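# Setting up the arm cell in the simulator before you touch the real one

I get asked about this every June when the new folks start, so I'm finally writing it down properly.
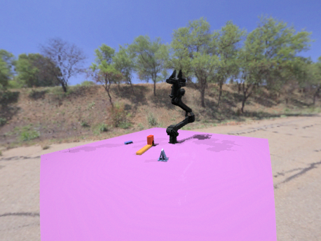
*The sim cell with the outdoor backdrop loaded, arm up, four objects on the table.*

We have one small arm on a bench at Tangen, and everybody tries their stuff in sim first. What follows is how I get the sim cell into shape on my old Asus laptop. If yours is newer, great, you'll spend less time staring at the loading bar than I do!

## 1. Load the table, then the arm

Start with the table by itself. Ours is pink (Oona Kettunen picked it, and I've grown fond of it) and the color lives in `table.yaml` if you really can't stand it. Next, load the arm and pin its base near the back of the table. Check that the base is fixed to the table and not to the world. I got this wrong my first week, moved the table, and left the arm hanging in midair.

## 2. Park it upright

Run `park_up`. The arm should climb and finish with the gripper fingers pointing at the sky. If it folds over backward, your shoulder offset has the wrong sign. Flip it, save, reload.

Give it a few seconds to settle. If the wrist buzzes, drop the joint stiffness to 400 and try again. Setareh Salehi runs hers at 300 and swears by it, but I find it gets a bit saggy when the arm is stretched out.

## 3. Put out the objects

I use the starter set: the red-orange cube, the long yellow-orange block, the dark blue block and the little gray-blue one with the triangular opening. Keep them to the left of the base and out in front. I like having the cube and the long block nearly touching, because that's the grasp that shows up a badly centered gripper. The blue one goes off by itself as an easy first pick.

If something sinks into the table or hops when you hit play, raise its spawn height a hair.

## 4. Pick a backdrop

The dirt lot with the trees and the bright blue sky is my usual. It gives you a strong shadow on the table, and that's handy when you test the vision side (plain gray is fine for motion only). Set the seed to 1316 if you want your layout to match mine.

## 5. Zero the gripper

Open all the way, close all the way, then run `zero_grip`. Do it again after every reload, even when you're sure you don't need to. Then run the 21 test grasps on the cube and look through the log for slips. A slip or two, I shrug. More than that and I go back to step 2 and check the wrist.

Once it's clean, save the cell under your own name, please, not over `default`. Folke Kvam keeps the backup copies, and he would like his Wednesday afternoons back.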